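4.2 Folding T-shirts for the Bosstead drawer insert

The insert has four lanes. Each lane takes shirts folded to the width of the Pandey folding card and stored on edge. Sort first, then fold.

1. Clear one side of the bed and pull the sheet tight.
2. Tip the clean laundry out and separate T-shirts from everything else. Scarves, loose cloths and thin wraps go in the shallow tray (see 4.4).
3. Lay one shirt flat with the collar toward the head of the bed and the sleeves straight out to the sides.
4. Smooth from the collar down. Hems on cotton jersey tend to curl, so press the lower edge with your palm. 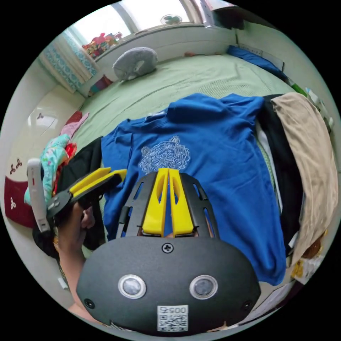 5. Turn the shirt face down, keeping the collar in the same place. Any print should be underneath.
6. Set the card just below the collar and fold each side in over it, sleeve included. Slide the card out.
7. Fold the hem up to two finger widths short of the collar, then fold in half again.
8. Stand the shirt in its lane, folded edge up.

Note: Very large shirts may come out nearly two fingers too tall. Fold these in thirds at step 7.

Caution: Do not iron over rubbery or raised prints. Let them cool fully after the dryer before folding.

Replacement cards: order part 758. The wide card is part 780.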